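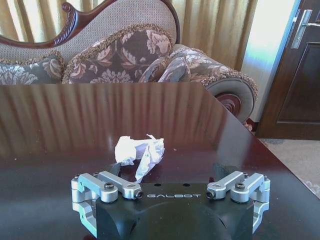

What happens to my renters policy if I move in the middle of the term? It moves with you, but only once we have the new address, and the price can go up or down depending on the building.

Home | Newsletter | Claims | Forms | Contact

Lots of moves this fall so a quick rundown. Call or email before you get the keys if you can. Most of our Bramus renters policies cover your stuff at both places for 7 days while you're going back and forth – after that, only the address on the policy. Had a member on the Cluvley side of town find this out with half her furniture still in the old apartment. Not fun.

What we need from you: new address, move date, name of the landlord or managment company. If the building has sprinklers say so, there's a small credit. Tavares Court and the Ilitz building both ask tenants for proof of liability before move-in, so tell us and we'll send the certificate the same day.

Deductible stays at 300 dollars unless you ask to change it. Bikes and jewelry – check your limits. A lot of people set theirs years ago and never looked again.

Storage units: covered, but for less than what's at home. The exact amount is on page two of your policy, under off-premises property.

Roommates are not on your policy unless thier name is on it. Same goes for a boyfriend or girlfriend.

Renewals for October are in the mail. If yours shows the old address send it back with the right one, or call Filipa Falcão at the front desk, ext. 938. She is out at lunch from noon to one, leave a message.

Last updated 9/25/20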